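Ticket 2320: idler gear stiff after assembly, linear feed unit

Status: open, waiting for parts
Raised by: Mirjana Stojanović, Plamham bench
Unit: Toma feed unit, long rail version
Priority: normal

## Fault as reported

The idler gear binds once per turn when the unit is driven by hand. The drive gear turns freely on its own. With both gears fitted the crank goes stiff at one point, then frees up again. The stiff point moves if the idler is lifted off and put back in a different position.

The unit was built from a Fimex rail and a set of blue gears from the second bag. Units built from the first bag do not show the fault. The bags carry the same part number.

## Checks before stripping down

- Rail sits flat on the bench. No rocking when pressed at either end.
- Fixing screws at both ends tight. No change to the fault when slackened by a quarter turn and retightened.
- Groove in the rail clean along its length. One curl of swarf removed near the left end, well away from the gears. No change.
- Crank handle not rubbing on the end plate.

The fault was still there after all four, so the drive end was ruled out and the gears were taken off.

## Log

**09:10** Idler removed. Drive gear turned ten times by hand. Smooth all the way round.

**09:25** Idler refitted, drive gear removed. Idler turned ten times. Smooth. Neither gear binds alone, so the pins are not bent enough to matter and the bores are not tight.

**09:40** Both fitted again. Binding returned, once per turn of the idler. Marked the stiff tooth with pencil. Lifted the idler, turned it by a third and refitted it. The pencil mark was again in mesh when the crank went stiff. The fault therefore follows the gear and has nothing to do with the position on the rail.

**10:05** Checked the pencilled tooth against its neighbours with a hand lens. Small raised lip on one flank, on the lower face. Looks like flash from moulding. Could be felt with a fingernail.

**10:15** Asked Zorholm stores whether the second bag came from a different batch. Reply: yes, delivered in July, drawn from a carton of 50. No earlier complaints recorded against it.

**10:50** Trimmed the lip with a blade. Refitted. Binding much reduced, though a slight tick remains at the same tooth. Trimming has probably taken the flank slightly under size. Gear marked as scrap and put to one side.

**11:20** Took another gear from the second bag, chosen at random. Same kind of lip, different tooth. Fitted without trimming. Binds.

**11:35** Took a gear from the first bag. No lip. Fitted. Runs clean in both directions, more than 66 turns with no stiff point.

## Cause

Moulding flash on the tooth flank of gears from the second bag. Mesh clearance on this unit is small and the lip takes it all up. Rail, pins and end plates are sound.

The centre distance was also looked at as a possible cause. It is set by the pin positions and can't be adjusted without drilling new holes. As a good pair of gears runs freely at the present distance, it was left alone.

## Procedure for checking the remaining units

Each unit built from the second bag needs the same check. Do not trim gears and send them out. A trimmed gear may pass by hand and still be noisy under load.

1. Disconnect the crank. Clear the bench and lay the rail flat with the groove accessible along its length.
2. Lift both gears off their pins. Keep the washers with the gear they came from.
3. Run a fingernail round the teeth on both faces of each gear. Any lip, however small, is a reject. Write R on the hub in pencil.
4. Wipe the pins with a dry cloth. Do not oil them at this stage, as oil hides a light bind.
5. Place one gear flat on the rail with the hub upwards. Bring the other in from the side, lower than the rail, and keep the teeth of the two from knocking together.

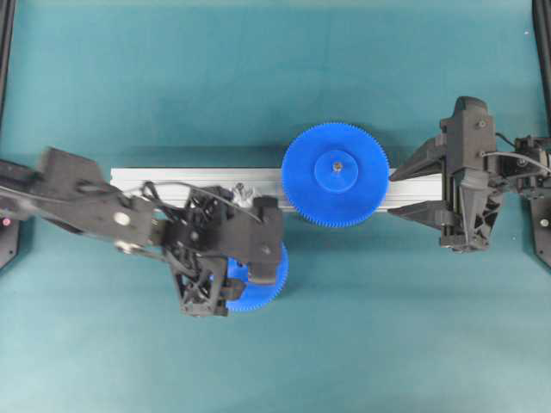 6. Refit both gears and washers. Turn the idler slowly through one full turn each way with a fingertip on the hub.
7. If there is a stiff point, mark the teeth in mesh, lift the idler, move it round by a third and try again. If the mark comes back into mesh at the stiff point, reject the idler. If it does not, repeat the test with the drive gear.
8. Reconnect the crank. Turn it 50 times. Record pass or fail against the unit number.

## Notes

- The lip is easier to feel than to see. The blue plastic does not show it well under the overhead light. A lamp held low and to one side helps.
- Washers from the two bags measure the same and may be mixed if any are lost.
- The rated life test on this unit is 1000 turns. It has not been repeated with the replacement gear. To be done once the new bag arrives.

## Actions

- Stores to hold what is left of the July carton. Done.
- Replacement gears requested from Zorholm. Waiting.
- Supplier to be sent the two rejected gears with the teeth marked. M. Stojanović.
- Build sheet to gain a line for the fingernail check, placed before the gears are fitted. Not started.

Ticket stays open until the life test has been run on the first rebuilt unit.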